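**3,117 demos and counting**

The Pemton group passed 3,117 recorded demonstrations in February, and the number has been on every slide since. I asked Rohani Rahman how many of them differ from one another in any way a learning system would care about. She laughed and said to ask her again after the next 300.

My complaint is simple. Same green backdrop, same black table, same white block with its lid and drawer handles. Markers on everything. An operator can get very good at lifting that lid, and so can the model, and I still wouldn't let it near a kitchen.
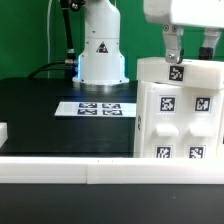 Melaniia Palamarchuk thinks I'm being unfair. She says you need a boring setup first so you can tell a bad policy from a bad lamp. Fine. But the plan lists 3 new layouts by summer, and 2 of them are the old layout turned sideways.

Hala Chraibi is keeping the list of objects people want added. Send her yours, and please make it something without a marker on it.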